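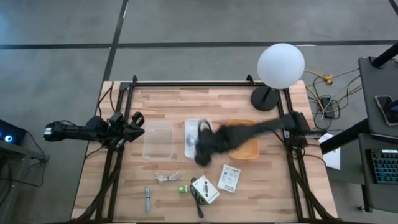 Two arms at the wooden workbench.

Results morning at Hutstead always gets me, and I'm not even the one opening an envelope! The doors opened at 8 a.m. this August and by ten past the hall was so loud I gave up trying to hear anyone and just hugged whoever came near me.

We had 288 students picking up final grades, our biggest group yet, and math was the most popular subject again (chemistry is catching up, though).
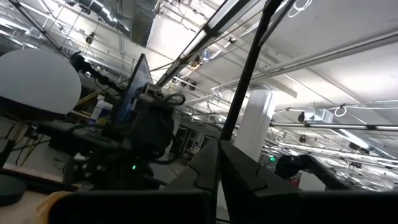

Photo: Hutstead newsletter team

If your grade isn't what you hoped for, please don't sit at home stewing over it. The review desk is open until the end of September and a re-mark can take up to 80 days, so get the form in early - the blue one, not last year's green one. There's a fee, but you get it back if your grade changes. 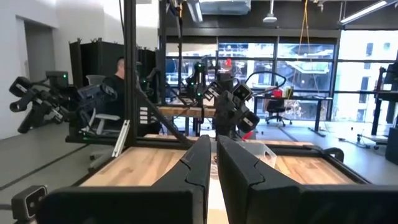
Black fingers close up, with the tabletop beyond.

The Wanda bursary is open again too. It pays $600 toward books and travel, and anyone going on to college or an apprenticeship can apply. I read a few of last year's letters and had to go find a tissue. One page is plenty, and it 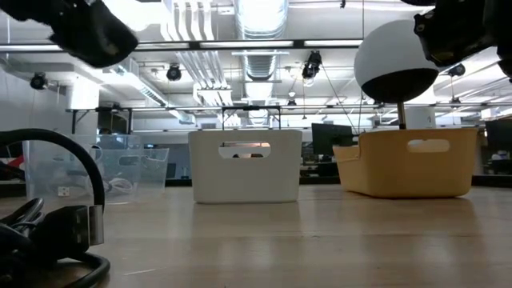
doesn't have to be fancy - just tell us where you're headed and what the money would cover. Drop it at the Eltitz Road office or hand it to your tutor.

Oh, and retake sign-up for the November exams starts the first week of term. Bring your student card this time, please!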